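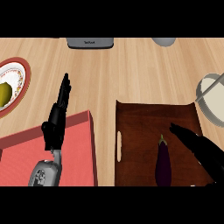

Red tray, pale wooden tabletop.

I have now been to enough weddings to have opinions about favours, and this year we are paying for one ourselves, so the opinions have got worse.

It started with a leaflet. We went to look round Rurkside in December, a converted mill with a decent car park and a very cold upstairs, and the woman showing us the place handed over a folder of "trusted suppliers". In the folder was a page on favours. It said that guests remember the little touches long after the meal is forgotten. I read that out in the car on the way home and asked Ryota to name one favour he had been given at any wedding, ever. He thought about it until the roundabout and said, "Was there a candle?"

There may well have been a candle. I can tell you what we ate at his cousin's wedding, who fell over, and which uncle wouldn't give the microphone back. I couldn't tell you what was in the little bag. I know there was one because I found it in my coat the following winter, with the ribbon gone flat and something crumbly in the bottom that had once been a biscuit.

So I don't believe the leaflet. But I am apparently alone in this, as both mothers went quiet when I said we might skip favours altogether. It was the sort of quiet you get when you say you're not having a cake. (We are having a cake.)

To be fair to everybody I agreed to look into it properly, and I spent a couple of evenings doing that when I could have been sorting out the seating.

First came Mallet, who do personalised wooden things. Coasters, key rings, a bottle opener with your names burned into it. The idea that my old flatmate wants to open her beer with my wedding date is a strange one to me, and I have known her since school. They are nicely made, I'll say that. They also have a minimum order of 70, and we are having 62 guests. I asked what people usually do with the spare ones and got a cheerful reply telling me they make lovely keepsakes. For whom? I would own nine key rings with my own name on, counting the one at my place setting, and I only have the one set of keys.

Then there was Plorkex, which is a website where you build a favour box by choosing a box, a filling, a tissue colour and a tag. Every stage adds a bit to the price. I got as far as the tags before I noticed that the filling, meaning the bit a person might eat or use, was the cheapest part of the whole thing. Five sugared almonds in a very good coat. I do understand that the almonds are traditional and mean something, and Ryota's aunt explained it to me at length, but she also said she has never liked them and gives hers to whoever is sitting next to her.

Seed packets were suggested by three separate people. I like the thought of seeds. What I have seen happen with seeds is that they go in the kitchen drawer with the takeaway menus. I have a packet in there now from a christening. Wildflower mix, sow in spring, and I've missed several springs.

The one that nearly got me was the charity donation, where you put a small card at each place saying you've given money in lieu of a gift. I think giving the money is a fine thing to do. I'm less sure about the card. If we want to give to the hospice we can do that, and we have, and it doesn't need to be propped against 62 wine glasses. My mum thinks I'm being awkward about this, and she might be right. I went to a lovely wedding that had those cards and didn't mind a bit, so I can't defend it very well.

Somebody at work then told me to use Leviver, a planning app that is meant to tell you what is "worth it" for your type of wedding. You answer 46 questions. One of them asked me to pick which of several sunsets felt most like our relationship. At the end it told me I was a Relaxed Romantic and that Relaxed Romantics choose honey. I clicked on the honey and it took me to a shop. I don't think I need to say any more about how the advice is arrived at.

I checked, and the tiny jars were dearer by weight than any honey I have ever bought, including the daft stuff from the farm shop.

Where we've got to, for anybody who has read this far hoping for a plan: there will be no individual favours. There will be a table near the door with cheese scones wrapped in greaseproof paper, put out late in the evening when people are waiting for taxis and would quite like something to eat. My dad is making them. He did a trial batch of 12 and they were a bit dry, and he has gone away to think about butter.

Ryota's mother has said she thinks this is "different". She has also asked, twice, whether she could just bring a few almonds for the top table, and I have said yes to that because I'd like to talk about something else.

Next job is the chair covers. Rurkside want to charge us per chair to hide chairs that looked perfectly all right to me, so expect a post on that once I've seen the quote in writing.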